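Arm bench notebook, robotics class project
Entry for October, evening session

Started at about 6:15 p.m. and stopped when the building closed. Job for tonight was the stacking task for the Imthorpe round: blue cube on red cube, inside the ring, from a scripted start position. Second half of the session was for checking the camera poses against the board, since the numbers from last time did not agree with each other.

State of things at the start. Arm powers up clean. All joints answer on the bus. The Vomari script still has the old home pose in it, so the first move after a restart is a long swing to the left that we do not want. I changed it in the config and also on the printed sheet taped inside the cabinet door. If you pull the repo fresh, check that the home line says "parked high" before you press enter.

Gripper offset. I have been carrying a correction in the script that I could not explain, and tonight I took it out and started over. Jogged the arm by hand to four corners of the work area, wrote down the joint readings, and compared them to where the solver thought the tip was. The error grows with reach. Close in it is small enough to ignore. Far out it is bad enough that the fingers come down on the edge of the cube and shove it. My guess is the elbow zero, because a wrong wrist zero would give the same error everywhere.

Re-zeroed the elbow using the flat on the link and a square. Took two tries. The first time I tightened the horn screw with the servo off and it crept while I was doing it. Do it with the servo holding.

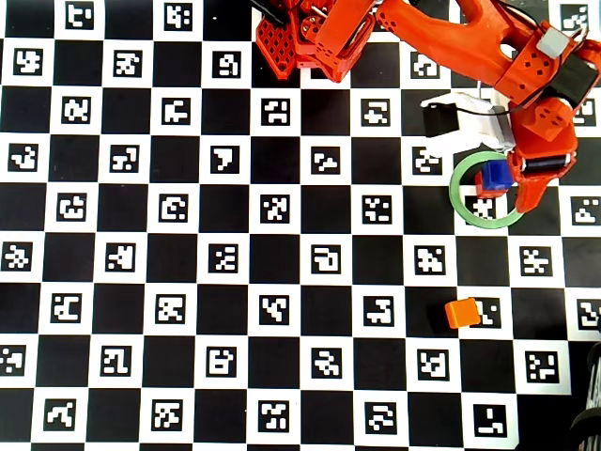 Approach height was the next thing to sort out. We had been dropping straight down from the travel height in one move, and the last part of it was too fast for anything that needs to land on something else. I split it in two: a normal move down to a hover point, then a slow move for the rest. With the blue cube between the fingers just over the board and the red-orange block right there underneath, there is very little room to be wrong, and the slow part needs to begin higher than I had it. Hover point is now 80 mm above the board. Slow move is a quarter of the travel speed. It makes each cycle longer but the round is not scored on time until the last task, so I am fine with that.

Also changed the release. Old version opened both steps at once and lifted right away. New version opens partway, waits 400 ms, opens the rest, waits again, then lifts. The wait matters more than I expected. Without it the finger pad drags on the cube on the way up.

Things to remember about the ring: the rules sheet says it marks the target area and may not be moved by the arm. Touching is allowed, moving is not. The path planner does not know the ring exists. For now I keep the wrist angle the same on the way in and out so the fingers do not sweep sideways at low height. A better fix would be to add it as a keep-out shape with a low wall. Left as a to-do.

Camera poses, second half. The board gives us plenty of markers, so the detector has no trouble finding enough of them even when the arm covers part of the view. The trouble was in how we were using them. The old script took the first detected markers in the list and stopped. Those are usually bunched along one side, and a pose from a bunch like that tilts easily. I changed it to use every marker it finds and to throw out any with a bad corner fit.
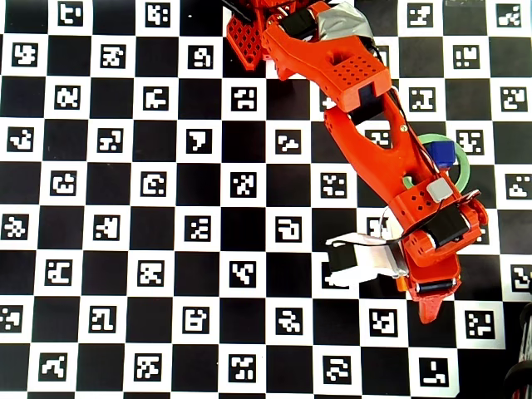

Imthorpe bench, October

Copied in from the log so the next person does not have to dig for it. The saved pose file is number 1462. Anything earlier was made with the first-in-list method and should not be used. I moved the older ones to a folder called old_poses and did not delete them, in case someone wants to compare.

Checked the new pose with the arm stretched out over the board, which is the case that used to fail. The arm hides a number of markers in that position, mostly along the forearm and around the wrist, but what is left is spread over both sides and the fit holds. I ran the pose solve 30 times without moving anything and the result stayed put well inside what we need. Before the change it would jump between two answers.

One more cause of trouble, found by accident. The Henríquez mount, the clamp-on one we use for the side camera, turns a little if the cable is pulled. It does not look like it has moved. I put a pencil line across the clamp and the post, so if the two halves of the line do not meet, redo the pose before you trust anything. Would like to drill and pin it but it is shared with the other class and I should ask first.

Cables on the arm. The run along the forearm is all right through the normal range. At full wrist rotation the loop gets tight. I set a soft limit in the config to keep us out of that range. None of the tasks in this round need it. If somebody wants the full rotation later, the loop needs to be longer and tied at a different point.

Servo temperature was fine at every check except once on the shoulder, after holding the arm out for a long stretch while I was reading numbers off the screen. Park the arm if you are going to stop and think. Lesetti boards will shut a servo down when it overheats and the arm drops, and the cubes are cheap but the fingers take a whole afternoon to print.

I wrote the check for a finished stack to use the side camera only. The overhead view has a hard time with one cube directly above another, and the low angle shows both. The check looks for red below, blue above, and both inside the ring. It allows the top cube to be off center by up to a third of its width — the rules say it has to stand on its own, and do not say it has to be neat. A stack with the blue cube shifted a bit to one side should count, and I used one like that to set the threshold.

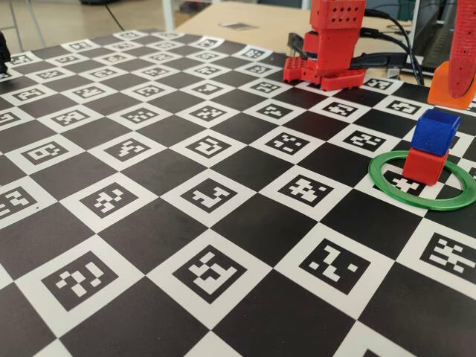 To do before the next session

Add the ring to the planner as a keep-out shape.

Print one spare set of fingers, same settings as last time. The profile is saved on the shop computer under the arm's name.

Ask the other class about pinning the camera mount.

Wipe the board with a dry cloth only. The cleaner in the spray bottle leaves a film and the detector loses corners under the overhead light.

Move the hover height and the release wait out of the script and into the config file, so people can change them without touching the code. Both are hard-coded right now, near the top, with a comment.

Try the stack from the other start position. Everything tonight used the left start. The right start has a longer reach, so it will be the real test of the elbow zero.

Open question: do we get to run our own pose solve at the event, or do we have to use the one from their setup? The rules sheet can be read either way. If it is theirs, the grasp step needs more tolerance than it has now. I will write to the organizers and put the answer on the next page.

Left the arm parked, power off at the strip, config changes pushed.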